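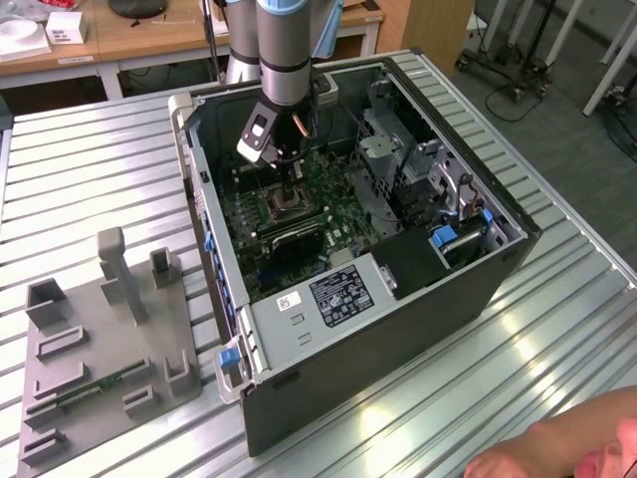
Figure 3. Desktop tower lying open, side panel off.

### 4.2 Does a longer service life follow from an open case?

Much of the writing on office equipment treats the desktop tower as the thrifty choice. The reasoning is familiar: the panel comes off, the parts are standard, and so the machine will be kept longer. Kivi and Parri repeat the claim in their review of purchasing rules without citing any record of machines that were kept longer. We doubt that the last step follows from the first two.

Our inventory covers 619 towers bought by the municipal offices of Korkport and Bustuvport. Retirement dates were taken from the disposal ledgers, which Hirano checked against the purchase orders. Almost 300 of these machines left service with no repair of any kind on file. Some may have been opened informally, and the ledgers would not show it. Even so, the gap between what could be done to a tower and what the paperwork says was done to it is hard to wave away.
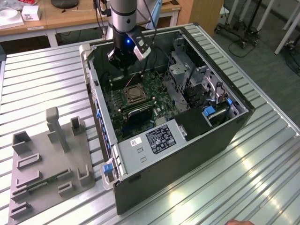 Figure 4. Interior of a tower, with the processor socket near the middle of the board and memory slots beside it.

The memory slots are where the argument is strongest. Adding memory is cheap and needs little training, and it was the most common entry in both ledgers. Replacing the processor is another matter. Guides to buying secondhand equipment list it as a routine upgrade, yet the part must match the socket and be supported by the board's firmware, and by the time a processor feels slow the better matching models are often out of production. Poon's price survey, carried out in September for the Šimko resale list, leaves out labor, and we do not think its savings figure can be used as it stands.

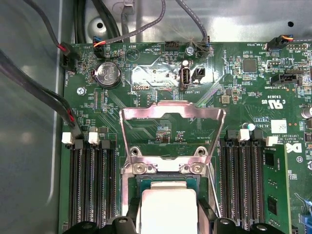 Figure 5. Processor socket with the metal bracket raised.

Both offices replaced desktops on a fixed schedule of 5 years. Kubíček argues that the schedule was set with repair in mind and would have been shorter for sealed machines. She may be right, but the minutes she relies on mention only the warranty term and the budget cycle. A rule that retires every machine at the same age gives no credit to one that could have gone on.

The comparison with Plarkton, where laptops replaced towers, is weaker than it looks. Its offices had 2 technicians on site, and Korkport had none. Until staffing is separated from case design, we would treat any stated difference in service life as unproven – including the small one in our own Table 6, which favors the tower.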